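From: Nerys Jarman
To: seed-swap list
Date: March 7, 2019
Subject: Re: mailing beans to new members

Marcelle Marchal wrote:
> I have 11 kinds of pole bean ready to go out, but last year
> two of my envelopes arrived with half the seed crushed.
> What is everybody mailing in these days? And is it too late
> to ask for Fernley?

Marcelle, not too late at all! I still have a whole jar of Fernley from August and I would love to see it growing in more yards. It climbed right over my shed roof last summer and was still setting pods when the squash gave up. Purple flowers, too – the bees were all over them. 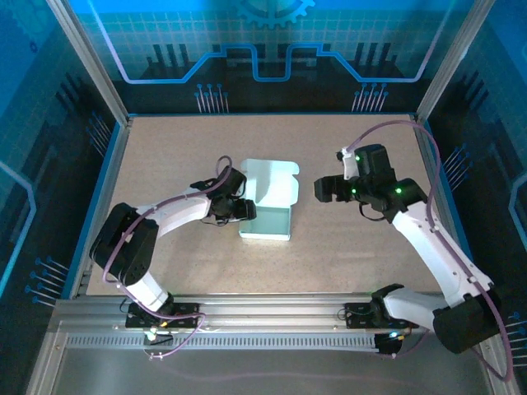
Beans are heavy and they knock against each other, so paper envelopes are hard on them. I put each kind in its own coin envelope, 30 seeds to a packet, and then pack the lot in a small cardboard box like the pale green one here, with flaps that fold out at the top. Crumpled newspaper goes in the corners. I haven't had a split bean since I switched, and I've mailed to some pretty rough delivery routes (hello, Yeison!).

Write the name AND the year on every packet, please. I have a drawer of mystery beans that I plant along the back fence every spring, and it's great fun, but it's no way to keep a variety going.

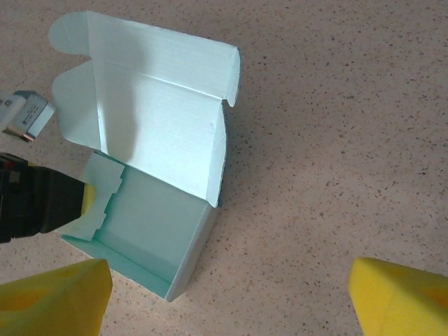 The other thing is dryness. Hit a bean with a hammer: if it shatters it's ready, and if it mashes it needs another 2 weeks on a tray indoors. Yilma is slow to dry because the seeds are so fat, and I lost a good batch to mold by rushing it.

If you want to swap for Galtside, I'm looking for the bush type – mine crossed with something and now it wanders.
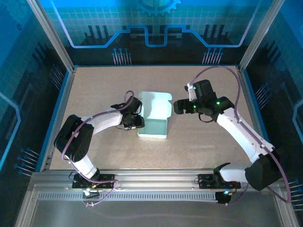
Mercedes Guzmán tells me she freezes hers for a few days before mailing to take care of weevils, and that they sprout just fine afterward. I'm trying it with this batch. Has anyone done it with limas?

Send me your address off list, Marcelle, and I'll get the Fernley out to you.

Nerys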